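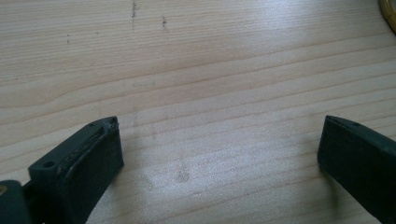 Pale wood, wavy grain.

Come cook lunch with us at Ostell!

Hi, I'm Raimo Hirvonen, and I run the lunch kitchen at Ostell, up the hill from the old Skuvska mill. I need one more cook, part time, starting in April. We feed a pretty hungry crowd — office people, bus drivers, the whole night shift from Peltonen on their way home — and my two hands aren't keeping up.

You'd come in at 7 a.m., put the soup on, bake the rye rolls and help me serve until 2. It's 20 hours a week, and I pay $601 before tax, plus lunch and all the coffee you can stand. Once you've been here three months there's a $2,000 bonus (it used to be less, I fought for it).

You don't need a cooking school diploma. I'd like you to have worked a busy kitchen before, though, and you do need a food handler's card. If you make a good fish soup, please tell me, mine is only okay! Sorry, no evening shifts, I know some of you were hoping.

To apply, drop a letter at 927 Vudell Street or just stop by after the lunch rush and ask for Raimo. A page is plenty. Tell me where you've cooked and what you like to eat. I'll call everyone back, even if it takes me a week or so.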